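The Lestel kit costs more than my first car and has so far learned to tidy. I say this with affection. Timine sells it as a helper for the small workshop, 200 pages of manual included, and I read 11 of them before losing heart.

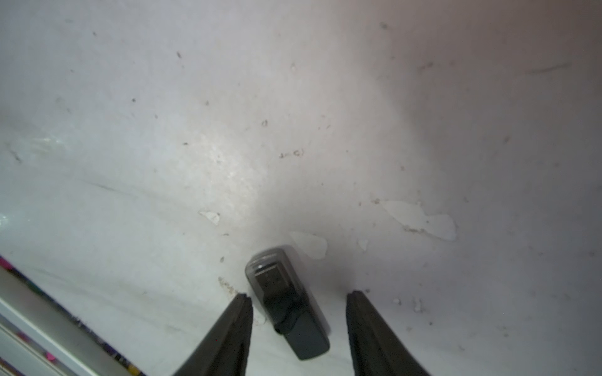
Danish Arain wrote in to say I was being unfair, and that his kit from Jatoi needed a month of patience before it earned its spot on the bench.

Fine, but patience is the one part Timine doesn't ship. The sales page promises small-parts handling "from the first morning." My first morning went to cable ties.

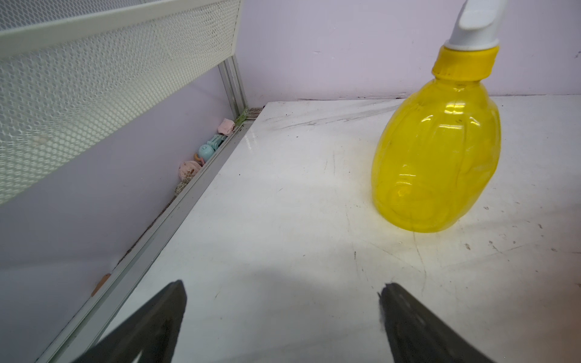

A spray bottle on the worktop, with the gripper open.

I still like it – the way you like a cousin who borrows money. What bothers me is the support plan, billed monthly and pitched as optional until you want an update.

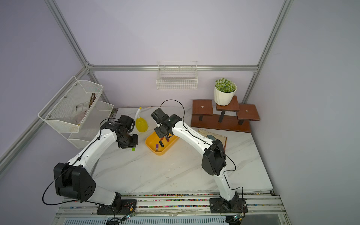

Can you run the kit without the support plan?
You can, but you stay on the software it shipped with.

I'd pay for a thinner manual. Virar prints its own on 44 pages, and I finished that one over lunch.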